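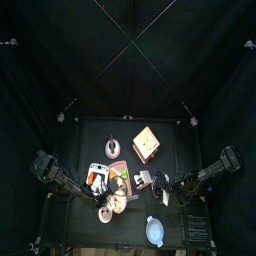

What does a two-arm workcell cost a small shop?

More than the arms do. When Maham Cheema priced a pair for Olbridge, a firm that packs gift sets in a converted dairy, the quote from Deswood came to $3,000 an arm, and she carried that number around for a week like a winning ticket.

Then came the rest. Grippers, priced separately, as if an arm might be wanted for waving. A table that doesn't wobble. Cable, then more cable. Spare fingers, at $62 a set, which the salesman called consumables in the tone a dentist uses for gums. By January the extras had a spreadsheet of their own, and its bottom line read $3,324.

Cheema's rule now is to hold back 70 percent of the hardware price for everything without a motor in it. Her finance director, Petrauskas, considers this pessimistic — he also considered the coffee machine pessimistic, and signed for that one too.

The line she wishes she had written in first is labor. Somebody has to show the arms what to pick up, then put it all back on the table and show them again. Metoder, the consultancy she hired to check her figures, left that row blank and billed her for the review. She filled it in herself, in pencil, and ordered the arms the same afternoon.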